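28th August

So I've spent most of August watching old black and white movies, and I have no regrets at all. It started with a box of 20 discs from the thrift store in Gillthorpe, the kind with three features squeezed onto one side and a cover that looks photocopied. I'd heard of maybe two of the titles. I brought it home mainly for the musicals and then hardly touched the musicals!

What got me were the supporting players. You know the ones - the hotel clerk, the nosy aunt, the crook who gets one good speech and then falls down some stairs. They turn up again and again in different hats. By the second week I was yelling "it's him!" at the screen and pausing to go back through the credits (which are tiny, and go by at a ridiculous speed).

My favorite so far is a cheap little thriller set on a night train. It's all of 64 minutes long, half of them in the dining car, and the plot makes no sense whatsoever. I've seen it three times. There's a waiter in it who does more with a coffee pot than the leading man manages in the whole picture, and I would happily watch a movie about just him.

I've been keeping a list on Wevov, where there's a group for this sort of thing with nearly 1000 members, and they are much more serious than I am. One person has logged 321 movies this year. I'm at 41 and feeling pretty smug about it. They've told me to try the silent ones next, so I've got my eye on a double bill at the Ilberg, which is the last place near me that still runs real film. The seats are awful and the popcorn is wonderful.

If you know any good train movies, put them in the comments. Boats are fine too. I'm not fussy, as long as somebody loses a suitcase.

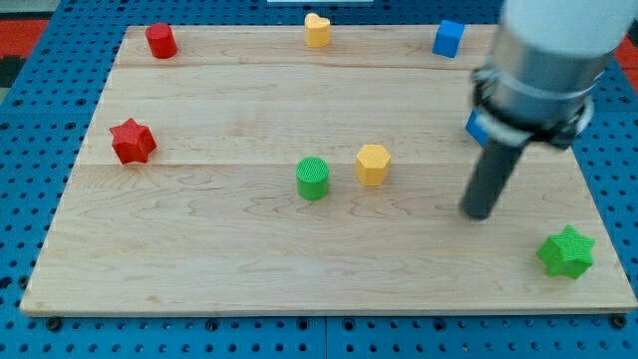 Colored blocks on a maple board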